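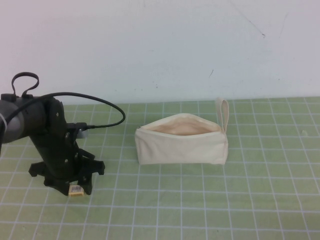

4 min read

Packing the zip pouch
Part 4 of the Satier small-kit guide. Last updated Apr 25, 2025

By now you should have your little boxes sorted and a pouch to put them in. I use a cream canvas one with a zip along the top and a wrist loop at one end, and I pack it on a green gridded mat, mostly for the squares. They're brilliant for lining things up before anything goes in! If you haven't got a mat, a tea towel does the job.

Before you start

Empty the pouch completely. I mean turn it inside out and give the corners a good shake, because a stray paper clip will find its way into the zip sooner or later (mine did last October and I had to cut the lining to get it out).

Check each box is shut. Small cartons with tuck-in ends like to pop open, so press the flaps down with your thumb.

Packing

1. Lay the pouch on its long side with the opening facing up. Canvas is soft and it'll slump a bit, that's fine.

2. Pull the zip all the way back to the end. Halfway looks like enough until you try to get your hand in.

3. Flip the wrist loop up and out of the way. If it flops over the opening you'll end up packing on top of it, and then you're fishing about for it later.

4. Put the small boxes in first, one at a time, flat side down. Start at the end furthest from the loop and work back towards it.

5. Keep any barcode label facing up. I scan mine into the Skamier stock list, and it's a pain having to take everything out again just to read one label. If you don't keep a list, skip this.

6. Slide anything thin (cards, leaflets, a folded receipt) down the side once the boxes are in.

7. Close the zip slowly, holding the fabric together just ahead of the pull with your other hand.

Note: the Trinent and Strobel pouches close from opposite ends. It makes no difference to the packing, but do check which one you've got before step 4 or you may want to swap the order round.

Caution: don't force the zip over a corner. If it sticks, open it back up, push the top box down and try again. Pulling harder only bends the teeth.

Caution: keep the packed pouch off radiators and damp windowsills. Canvas takes ages to dry out and the card boxes go soft.

If it won't close

Nine times out of ten there's a box standing on its end. Lay it flat and have another go. Still no luck? Take out the last thing you put in and find it another home, or go up a pouch size.

Washing

Cool wash at no more than 40 degrees, zip closed, nothing inside. Pull it into shape while it's damp and leave it to dry flat. It'll come out creased, and I've never bothered ironing mine.

Next: Part 5, labelling the outside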